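Section 9. Folding a T-shirt on the bed

Use this section if your room has no folding table. The Jakton folding board (section 2) is not needed.

1. Make the bed first. The sheet should be pulled flat, but small creases do no harm.

2. Move personal things to the side of the bed, so that you have 80 cm free.

3. Lay the T-shirt on the sheet and find the hem. Start always from the hem – the collar is more difficult to hold.

4. Lift the cloth by a small fold, stretch it gently to both sides and put it down again.

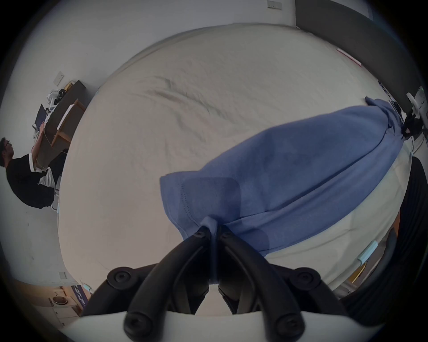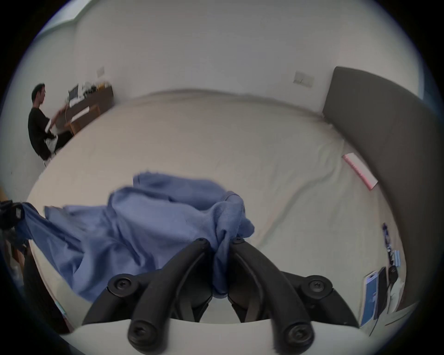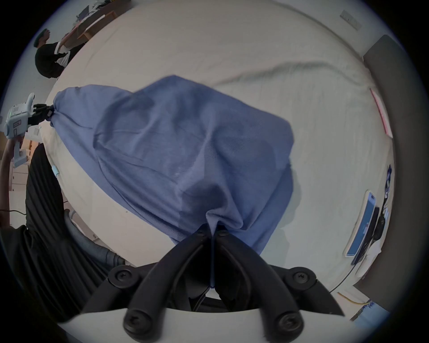 5. Smooth the cloth from the middle to the edges with a flat hand.

6. Fold both sides to the middle, then fold from the hem up to the collar. The packet should be 32 cm long or less.

Note: Thick cotton may need to be smoothed two times.

Caution: Do not pull at the collar or at one sleeve only. The seam can open.

For questions about this section please write to Müzeyyen Kaplan. Last change: 4 November 2019.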